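# Plultgate parking deck, what we knew and when. Talk notes, September
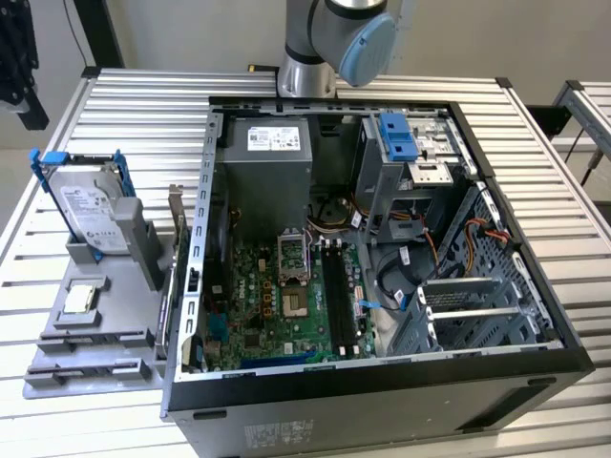

*Photo: Grondwood Media*

Start w/ the timeline, no intro. They have the handout.

- 9:40 pm first calls. Two callers, both say "shots" on level 4
- police close both ramps, mall goes into lockdown
- somebody posts "active shooter" from the food court, it's everywhere in minutes
- later that night: police say no gun found, no shell casings. Fireworks in a stairwell, then a fight

PAUSE. Ask who saw the first post. Ask who shared it. (Don't wait for hands, just go on)

## What went out under our name

Read our first alert out loud, slow. "Shooting reported at Plultgate." Reported by who? We had the scanner and one guy on the phone. Reported is doing a lot of work there.

Second alert better: "Police responding to Plultgate after calls about possible gunfire. No injuries confirmed." Same facts really. Longer. Fine that it's longer.

The correction went up the next morning. Too late, and it was at the bottom of the page. My call, own it, move on.

## The people inside

Ottó Bíró. Works the shoe counter at Justex, shut himself and customers in the stockroom when the gate came down. Play the clip if sound works. If not, read it:

"I got a text from my sister that said people were dead. I was telling everyone to stay quiet because of that text."

Don't talk over the end of it. Drink water.

Then: the text was a screenshot of a post. The post was from a person who wasn't at the mall. We never did find out where they got it

## Police side

- two arrests, both for the fight. Charges: disorderly conduct. Nothing for the fireworks at the time we published, check before I say this
- department's own post said "incident" for the first hour. Useless word, people filled it in themselfs
- mall security (Saber, contract firm) sent us to the mall office, mall office sent us to the police. Mention quick, no whining

## What I'd ask for now

- name the source in the first line, every time. Calls, scanner, officer on scene, witness
- don't put a number on victims until police or the hospital gives one
- time stamp on every update, old ones stay visible
- one person on the desk does nothing but call back witnesses. We had me doing that and the alerts and it showed
- correction goes at the TOP

Skip this next bit if running over: the rival site kept its "shooting" headline up all week. Traffic was huge. Someone will bring it up in questions anyway, answer is we still wouldn't

## Questions

Likely ones: do we pull the scanner audio (no, but dont quote it as fact). Do we name the two arrested (not before they're charged). Did Ottó mind being on the slide (asked him, he's fine with it, wants first name and last).

Sign up sheet for the desk drill is by the door, say it twice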